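Progress report to the Phuthong Fund: household and site recycling, Gandik building
Reporting officer: Pongsak Phetsri. Submitted 2/28/22.

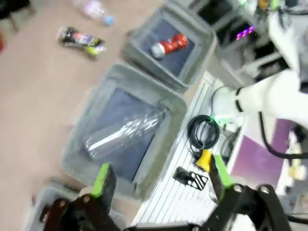 1. Purpose of this report

The report covers the second stage of the recycling work at the Gandik building, supported by the Phuthong Fund under the small improvements scheme. It sets out what has been done since the interim note, what remains outstanding, and how the grant has been spent. It should be read together with the original application, in particular the section on drinks containers, which has been the main subject of this stage.

2. Background

Before the grant, drinks containers from the building were collected with general waste. The previous contractor, Zurnier, did not offer a separate collection, and the few bins that had been put out for bottles were removed when the ground floor was rearranged. Staff who wished to recycle took containers home or left them beside the waste bins, where they were collected with everything else.

The application proposed a sorting point on the ground floor, a new collection agreement, and a short period of monitoring. The Fund approved the first two items in full and asked that the third be limited to what could be done by existing staff.

3. Work completed

3.1 Sorting point

The sorting point is in use. It consists of grey plastic bins with wide rims, placed close together on the floor. Plastic bottles and aluminium cans are kept in separate bins. We had first intended to use sacks on a metal stand, as costed in the application, but these were awkward to empty and the stand took up too much of the walkway. The change to rigid bins was agreed with the Fund's office by letter and did not alter the total requested.

Mats have been laid in the bottom of the bins. They are lifted out and rinsed when the bins are emptied, and the bins themselves are wiped down at the same time. One spare set has been bought and is kept in the ground floor store.

3.2 Collection agreement

An agreement with Dotatell began at the start of this stage. Dotatell accepts plastic drinks bottles and aluminium cans, provided that the two are presented separately and are empty. Labels and caps may be left on. Crushed containers are accepted on the same terms as whole ones, a point which had caused some confusion among staff and which has now been confirmed in writing.

The agreement runs for one year and may be ended by either side with 30 days' notice. Glass, drinks cartons and food tins are not included. Dotatell has indicated that it would consider cartons at renewal, but no price has been given.

3.3 Guidance for staff

A single sheet of guidance was issued to all 212 members of staff and to the two tenants on the upper floor. It replaces the four-page leaflet prepared for the first stage, which was too long and gave more space to the reasons for recycling than to the arrangements themselves. The new sheet states which containers are accepted, asks that they be emptied before they are brought down, and gives the name of the person to contact when a bin is full.

Comments on the sheet have been few. The tenants asked for a second version in larger print, and this was supplied.

4. Matters requiring attention

4.1 Containers left on the floor

Bottles are still found on the floor beside the bins. Both crushed and uncrushed bottles have been left in this way, usually with their labels still on. The matter was raised in the interim note and has not been resolved. Staff who work nearby have been asked to place stray bottles in the correct bin when they see them, but this cannot be relied upon as a permanent arrangement.

Two measures are proposed for the next stage. The first is to move the bottle bin to the side nearest the door, so that it is the first one reached. The second is to empty it more often. The present timetable was based on the quantities given in the application, and those quantities were too low for bottles. The timetable for cans is satisfactory.

4.2 Liquid in containers

Dotatell returned one load during this stage on the grounds that a number of bottles still held liquid. No charge was made on this occasion. The agreement does allow for a charge, and the guidance sheet has been amended so that the request to empty containers now stands as its first line. A place for pouring away remaining drink was considered, but the nearest sink is at the far end of the corridor and the cost of new plumbing could not be justified within this grant.

4.3 Neighbouring storage

The sorting point shares the area with shelving and equipment. Small items, including cable, are sometimes put down close to the bins. The building manager has asked that loose items be returned to the shelves at the end of each day, and a line to this effect will be added to the general notice for the ground floor. There is no proposal to move the sorting point – the alternatives examined were either further from the entrance or on a fire route.

5. Expenditure

Spending in this stage came to 1210 pounds, covering the bins and mats, the first payment to Dotatell and the printing of the guidance sheet. This is within the amount released. The sum set aside for the metal stand has been used for the rigid bins, as agreed. No staff time has been charged to the grant.

The spare mats were bought from the building's own cleaning budget and do not appear in the grant account. Receipts for all other items are held by the reporting officer and can be supplied on request.

6. Monitoring

In keeping with the Fund's condition, monitoring has been limited. The date of each emptying is written on a record sheet, together with a note of whether the bin was full, part full or contained the wrong material. The sheets show that the wrong material is less common in the can bin than in the bottle bin, where paper cups have been the usual problem. Several entries in the early part of the stage were left blank when the member of staff responsible was on leave. A deputy has since been named.

Weights are taken by Dotatell at its own premises. The first statement is expected in April and will be forwarded when received.

7. Next stage

The following work is planned, subject to the Fund's approval:

Move the bottle bin and revise the emptying timetable.
Add paper cups to the list of items not accepted on the guidance sheet.
Obtain a written price from Dotatell for drinks cartons.
Review the record sheets once the first statement of weights is available.

No additional funds are requested for these items. Should the price for cartons prove acceptable, a separate application will be made, as cartons were not part of the original proposal and would need a bin of their own.

The Fund is asked to note the contents of this report and to confirm that the second payment may be released. Questions on any section should be addressed to Pongsak Phetsri at the Gandik building office.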